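4.3 Checking the table and the arms before a work session

This section is for the person who starts the two-arm table in the morning or after a longer stop. Please read section 4.2 (power and cables) first. The full check takes 14 minutes when you do it for the first time, and less when you know the table.

You need: the 4 mm hex key from the Westerberg tool roll, a dry cloth, a soft pencil, and the log sheet for this table.

CAUTION: Steps 1 to 5 are done with the arm power OFF. An arm without power can drop when you lift it and let it go. Always hold it with one hand under the elbow.

1. Turn off the arm power at the Stukum switch box. Wait until the indicator lights on both arms are dark.

2. Check the mounting plates. Put one hand on the left plate and try to move it against the table. It must not move at all. Do the same with the right plate. If you feel play, tighten the screws crosswise, a little at each screw, and write it in the log.

3. Check the metal frame. Look at the corner brackets of the rear rail and test every screw with the hex key. Do not use force, the thread in the rail is soft.

4. Check the cables along each arm. Move every joint slowly by hand from one end to the other. The cable loop must follow the joint and must not become tight. If a loop is tight at the end of the movement, open the nearest cable tie and give it more length.

Note: After 70 hours of work, look also at the cable where it leaves the plate. Reginald Nakamura found most of our damaged cables at this point.

5. Clean the gripper fingers with the dry cloth. Do not use alcohol on them.

6. Turn the arm power on. Stand outside the reach of both arms. Start the program "Rest position" from the Vuritz menu and wait until both arms have stopped.

CAUTION: Keep one hand near the stop button during this step. If the screen shows code 1519, press stop and go back to step 4.

7. Place the objects for the task. The round mat goes in the middle of the table, between the two grippers. The tray and the plant go behind it, as in Figure 4-3. Mark the position of the tray with the pencil, so that you can put it back in the same place after each run.

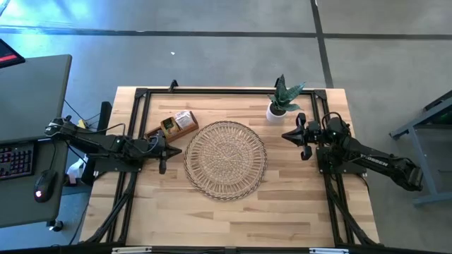 Figure 4-3. Arms facing each other, mat in the middle, tray and plant placed.

8. Compare your table with the figure. Small differences in the angle of the tray are allowed. The mat must be empty at the start.

9. Set the speed to 50 percent and make one slow test run. Listen to the joints. A regular low sound is normal, a clicking sound is not.

10. Write the result in the log sheet and sign it.

Note: If the clicking sound continues after a second test run, do not open the joint yourself. Turn off the power, put the Rikon label on the switch box and inform Bautista Cisternas.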